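Is "Plevden" worth a ticket?

marrowfield
Posted 23rd September
Saw it last night. Slow burn horror set in a boarding house, made by Heiskanen for next to nothing. The first 30 minutes are mostly people listening at doors, and I liked that. Anyone else been?

judeck_75
I have, and I wanted my money back. Sharada Alva is good as the landlady but she has nobody to act against. The monster shows up with 20 minutes left and looks like a wet coat.

marrowfield
The coat didn't bother me. The sound did the work for me in the cellar part.

tallow
Agree on the sound. Disagree that it's slow – it just starts late. "Follalness" had the same problem and people call that one a classic now.

judeck_75
Follalness had a script. Also it was shorter.

pinhole_ray
I'm waiting to stream it. We rearranged the front room in February so we can have film nights at home, and the brown sofa is staying.
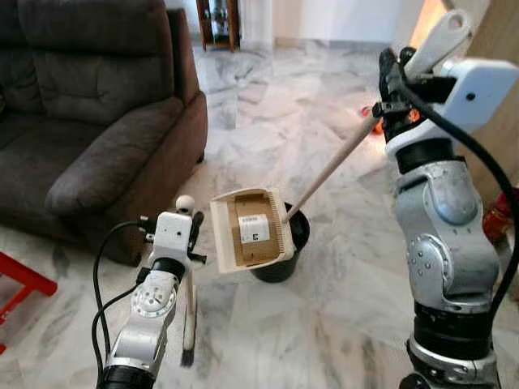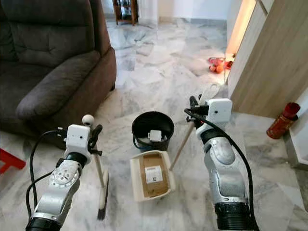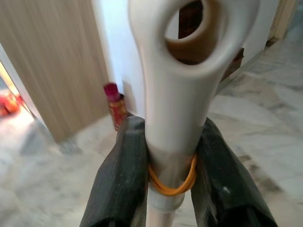 Does it hold up on a small screen, or is it too dark? I gave up on the last Heiskanen film for that reason.

tallow
The cellar is very dark. Turn the lamps off.

marrowfield
Same. Nadiia Yatsenko shot it and she keeps faces in shadow a lot. I'd see it in a theater if you can.

judeck_75
Or skip it.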